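Vimala Sundaram keeps the acceptance letters in one folder and the complaints in another, and she will tell you cheerfully which one is fatter. She runs the evening screenwriting course at Tonilberg, a film school that occupies two floors over a tire shop, and in February she takes on her first full-year class.

"We had 198 applications," she says. "We have 15 seats. One of the chairs is a piano stool, so depending on your views it's 14 and a penance."

Each applicant had to send a five-page scene with two people and one door. Sundaram read all of them, mostly on the bus. A startling number of the doors led to morgues.

"I have nothing against a morgue. But by page three of the fortieth one I was rooting for the body."

She came to teaching sideways. For nine years she wrote for Plornano, a daytime serial set in a ferry office, and left after 164 episodes with a bad shoulder and strong opinions about amnesia. Her co-teacher, Aarne Kettunen, directed most of those episodes and still gives notes on them.

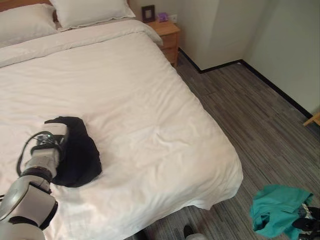
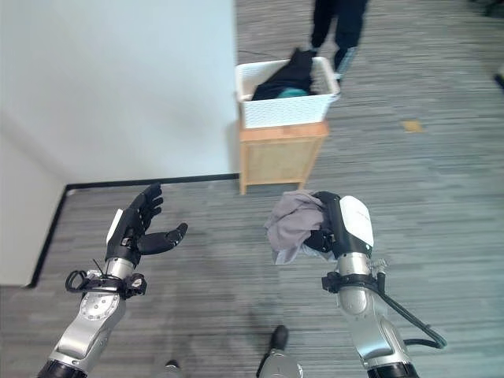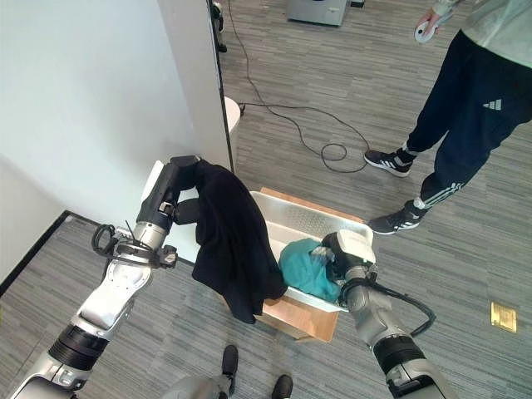

White bedding in the first picture, gray cloth in the second, black and teal in the third.

The first term has no cameras in it at all, a fact that has upset at least one parent. Students write, read aloud, and then listen to actors read the same pages badly on purpose. Kettunen calls this the Shenoy exercise and won't say who Shenoy was.

"If a line survives a bad reading, you keep it," Sundaram says. "If it only works when somebody cries, cut it and go home early."

Cameras turn up in the second term, along with Duyên Tăng, who teaches editing and has asked for a room with a lock. She may get the room. "The lock is a budget question," Sundaram says.

I ask what graduates can expect to earn. She looks at me for some time.

"My first script paid 300 dollars and a lunch. The lunch was good."

And the school's own ambitions? There's talk of a showcase at the end of the year, though the only screen large enough belongs to the church next door, which would like to see the scripts first. Sundaram has sent over two. One of them has a morgue in it.

"They liked that one," she says.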